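Laundry automation at Jekholm

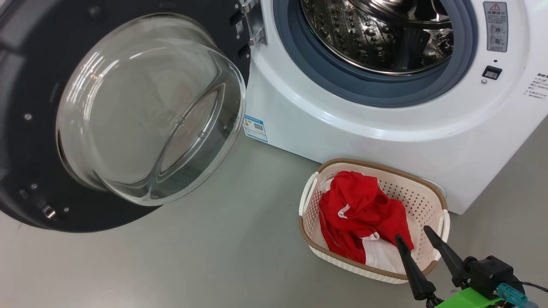 Print this article | E-mail this article

Laundry automation at Jekholm is the use of robot arms for loading and unloading washing machines at the Jekholm residential care home. The work was introduced in March by Evadico, the contractor that runs the home's laundry, and covers residents' personal clothing. Bed linen and towels are washed off site by Tapsell and are not part of the system.

Background

Personal clothing in care homes is usually washed in small loads, with each resident's items kept apart. Large commercial laundries are poorly suited to this, and most homes use front-loading machines of household size. The work involves a great deal of bending. A worker lifts clothing from a basket near the floor, pushes it through the loading port, and later pulls the wet load out again, often many times in a shift.

Before the change, the Jekholm laundry had seven attendants on two shifts. Back and shoulder complaints were the most common reason for moving a worker to other duties. Evadico had earlier tried raised platforms under the machines, but these were removed after attendants found the detergent drawers hard to reach.

Operation

The task is divided between the attendant and the robot. The attendant sorts the clothing, checks pockets, reads care labels and places a basket on the floor in front of the machine. The arm, which ends in a two-fingered gripper, takes items from the basket and puts them into the drum. The control software, called Burkix, treats the job as a series of single picks and does not try to lift the whole load at once.

Crumpled clothing is harder for a robot to handle than boxes or bottles. A garment has no fixed shape, and one sleeve may be caught under another item. If the gripper fails to pick up an item after four attempts, the arm pulls back and a lamp above the work area comes on. The attendant then either loosens the pile by hand or finishes the load.

Washing programs and detergent are still chosen by a person. So is the decision to start the machine. After loading, the attendant looks along the rubber door gasket for trapped socks or straps before closing the door.

Effects on staff

No attendants were laid off when the system was introduced, but the number on the evening shift was reduced by one through a transfer to the kitchen. The remaining jobs changed in content. Attendants now spend more time on sorting, mending and returning clothes to rooms, and less time at the machines.

Training took 23 hours per worker, divided between safety, clearing a stopped pick and daily cleaning of the gripper. Maricica Voicu, the senior attendant, was given the added title of cell lead and a higher pay grade. Other attendants receive the same pay as before, which has been a point of dispute - staff have argued that watching the arm and clearing faults is skilled work and should be paid that way.

Opinions on the pace of work are mixed. The robot is slower than a practiced attendant on a single load, although it can continue while the attendant is out on the floor. Some workers have described the waiting as tiring in its own way, particularly when the lamp comes on several times during one basket. Others prefer it to the lifting.

In a written survey of staff and residents, 47 people replied. Residents mostly asked about lost items and damage to knitwear. Wool and garments with long ties are now loaded by hand.

Safety

Evadico's rules require the arm to be stopped before anyone reaches into the basket or the drum. A floor mat stops it if a person steps close. Kohei Nomura, who planned the layout, placed the baskets so that an open machine door does not block the walkway to the exit.

See also: Care home laundry; Robot gripper; Manual handling

Last edited 9/9/20

Reader comments

Alina Sârbu: The part about pay should be longer. We have a similar setup where I work and it was the first thing everyone asked about.

Phúc Lưu: Does anyone know if the mat stop also cuts power to the washer, or only to the arm?

Yaqin Qin: Only the arm. The washer keeps running its program.

Phúc Lưu: Thanks. Might be worth adding under Safety.

Contact the editors | Copyright and reuse | Back to top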